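Jultville Kit Folding — read me first

Hello, and thank you for opening this before you opened the folders. I know most people go straight to the pictures (I do it myself), but a few minutes here will save you some head-scratching later on.

What you have is a collection about folding sports clothes, and red ones above all. It began with a plain household question: how do you get a heap of football shorts into a tidy pile that stays a pile when you lift it? Anyone who has looked after a team's kit will know the trouble. Cotton tea towels lie down when you ask them to. Shorts with a slippery finish slide off one another, the waistbands spring back, and the lining has a habit of finding its way out through the leg.

The collection holds 304 folding sessions, made in Werkenau between April and June. Each session has its own folder, and each folder has a short notes file written by whoever was looking after the table that day, mostly Jannik Rothe and now and then me. The notes are in ordinary sentences. Jannik writes more than I do, and his are the better ones to read if you want to know how a particular garment behaved.

What gets folded

There are 52 garments altogether, and we gave each one a number so that you can follow it from session to session. Most of them are shorts, then come the shirts, and 8 are odds and ends such as bibs and a couple of thin towels that we kept in for variety. The greater part came from a clear-out of old team kit, so expect some pulled threads and prints that have begun to crack. We left them as they were. A garment that has been through the wash more than 20 times folds quite differently from a new one, and we wanted the worn ones in.

The table

Everything happens on a padded table covered in grey cloth. We tried a bare tabletop to begin with and gave it up after a morning, as the shorts skated about and the folds opened as soon as they were let go. The cloth cover holds them gently in place. It does pick up fluff, and Jannik goes over it with a sticky roller before each session — if you spot a white speck on the cloth in the larger files, it is very probably fluff he missed, and you may tease him about it.

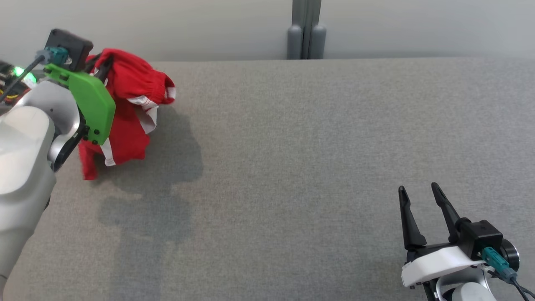
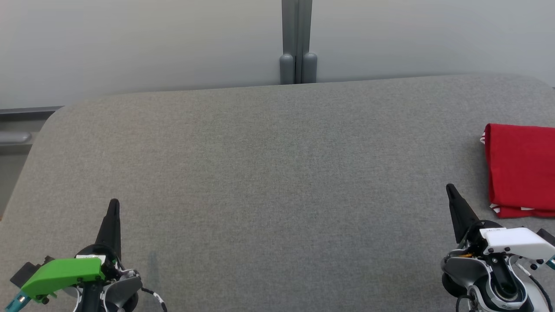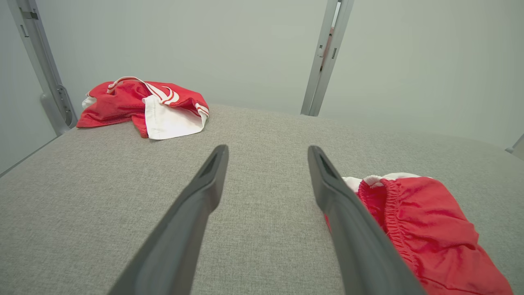 Red kit on or over the grey table, from the Werkenau sessions. The last picture shows two pairs of shorts, one of them with its pale lining turned outwards.

How we fold shorts

There are many good ways and I don't claim ours is the best, but it is the one you will find in the notes, so it helps to know it.

Lay the shorts flat with the front facing up and the waistband away from you. Tuck any drawstring inside. Smooth the lining down into each leg with the flat of the hand, and do take your time over it, for a rumpled lining makes a lump that no amount of patting will cure afterwards. Fold one leg across onto the other so the side seams meet. Then bring the hem up to the waistband, or in thirds if the shorts are long.

A finished fold should be more or less a rectangle, with the waistband lying level along one side. We are forgiving about corners.

Words used in the notes

heap: the garment as dropped, nothing straightened
flat: spread out, front or back up, sleeves or legs apart
half: the first fold is made
done: folded and left alone
stack: set on or beside other finished pieces
again: folded once, shaken out and started afresh

“Again” turns up rather often with the shiny shorts. Please don't leave those sessions out on our account, as they are some of the most useful ones we have.

Things to know before you rely on it

Red is very heavily represented, and if you need a fair spread of colours you will want to mix in something else. The Hiebert set has plenty of blues and patterned cottons, and the Arketti naming scheme used there is the same as ours, so the two sit together without much fuss.

Garments 31 and 34 are easily confused. We mixed up their numbers for part of May and have put right every one we found, though I would not swear we found them all.

Socks are missing altogether. We had a bag of them ready and ran out of time.

If you find a mistake, or have a better way with slippery linings, do write to us. Letters about linings are always welcome and get answered first.

Timo Böttcher, for the Jultville folding group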